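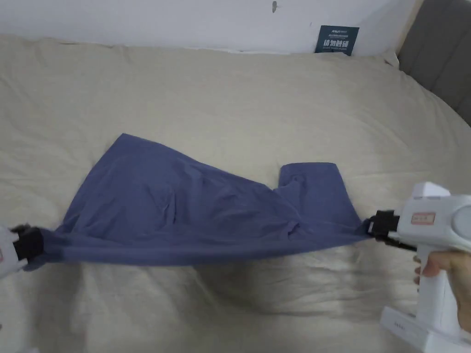 Zellarard will open its second clothing repair and resale store in Ploladside on 29 Mar 2019, taking over the former Rezende shoe shop next to the bus station. The store will accept everyday clothes for mending, sell used items and offer a wash-and-press service. Most of what people bring to the first store is plain and everyday, much like the creased blue-gray garment on the beige duvet, and the new store has been set up with that kind of clothing in mind.

Customers can drop off up to 14 items per visit. Small repairs such as loose hems and missing buttons will be ready in two days. Zippers and linings take four. Prices will be posted at the counter and are the same as at the first store.

The first store opened in November and took in 2399 items over the winter. Shirts and children's pants made up the largest share.

"People kept asking us for a place they could reach without a car," said Lies Mulder, who manages both stores. "The Ploladside site has a bus stop outside the door and more room for sorting – that was the main problem at the old address."

Sewing machines and steam presses for the new store are being supplied by Cernex under a lease. Clothes that cannot be mended or sold will go to a textile recycler.

Gift cards from the first store will be valid in Ploladside.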